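December 2019
By Amirhossein Akbari

Return to Play after Hamstring Injury in Amateur Football: A Season with Two Clubs

1. Introduction

This report is about players of amateur football (soccer) who come back after a hamstring injury. In professional clubs there is a doctor, a physiotherapist and often a fitness coach who decide together when the player is ready. In amateur clubs the player mostly decides alone, or the coach asks him on Thursday evening if he can play. I wanted to know how long the players wait and how many of them are injured again in the same season.

I worked with two clubs, Clirneck and Morkside. Both play on regional level and train two times in a week. My supervisor was Felista Mwaipopo, and the training records were given to me by Sidra Tarar at Clirneck and Adeel Orakzai at Morkside. I thank all three for their patience with my many messages.

2. Method

The records begin in April and contain every training session and every match. Together they give 1,186 player attendances for Clirneck and over 1,000 for Morkside. An attendance means one player who took part in one session or match, also if he left early.

I counted an injury only when the player missed the next session because of pain in the back of the thigh. Small tightness was not counted. This rule is simple, but it was necessary, as the two clubs write their notes in a different way – Morkside writes almost a full sentence for each player and Clirneck only one letter.

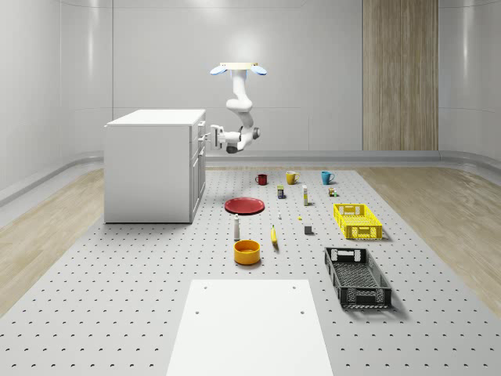 Figure 1. Ceiling-mounted arm and white cabinet, simulated view.

I also spoke with 30 players after training. The questions were short: how did the injury happen, who told you to rest, and what did you do before the first match. The interviews were made in the changing room or beside the pitch, so some answers are quite short too.

3. Results

Most players said that the injury happened in a sprint, usually in the second half. A few were hurt when they stretched for the ball. The waiting time before the first match was very different from player to player. Some came back after one missed match, and one defender of Morkside stayed out until the winter break, by his own choice.

In the group I interviewed, 3 players had a second injury of the same leg. All of them had returned directly to a full match, without playing first as a substitute.

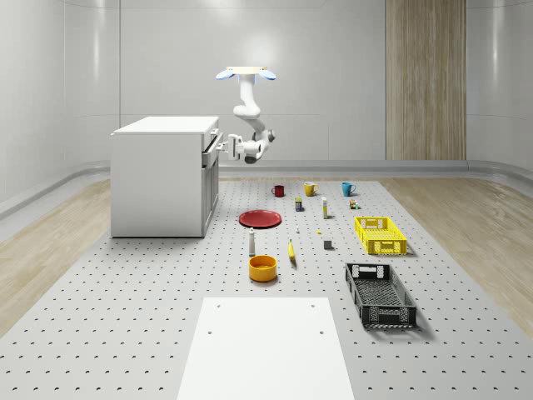
Vol. 3, p. 30

At Clirneck the coach uses the Cheema drill, which is a series of runs with slowly growing speed. The player must finish it on two evenings before he is selected. The drill has its name from a former captain and I did not find it in the literature. Morkside has no such rule, but the players there do more strength work at home.

4. Discussion

The numbers are too small to say that one club has the better method. Ghazala Afridi, who read my first draft, noted also that Clirneck has the younger team, and age can be important for this injury. I agree with her. I would like to repeat the work with a third club, possibly Lestance, and to write the notes myself from the first session.

For the clubs my suggestion is modest – keep the same form for all injuries, and let the returning player begin on the bench.

Contact: student projects office | © 2019 the author | Back to top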